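Sisham teleoperation group, minutes, June

Present: Lalit Uniyal (chair), Kátia Dantas (minutes), two operators from Brunton

1. Previous minutes
Accepted with one correction: the Honwood set holds 2,173 demonstrations, not the figure given in item 4.

2. Bag handling, two arms
KD reported on remote-control recording for the inflated bag task. Target is 1,000 episodes, 900 recorded. Operators find the contact force hard to judge, as the headset gives no force feedback. LU asked that both hands make contact before any lift command is sent. Episodes with one-handed contact at the start of a lift are to be tagged and kept out of training.

Start layout stays as it is: bag on the gray towel, knotted tail toward the robot, cup and printed items at the back of the table.

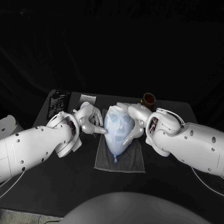

3. Hand guiding
LU proposed recording 100 episodes by moving the arms directly, for comparison with remote control. Agreed. Joint torques to be logged in both modes.

4. Titomwood export
Timestamps on the left wrist stream lag the right. KD to send sample logs to Brunton.

Actions
LU: tagging rule, written version
KD: logs; hand guiding schedule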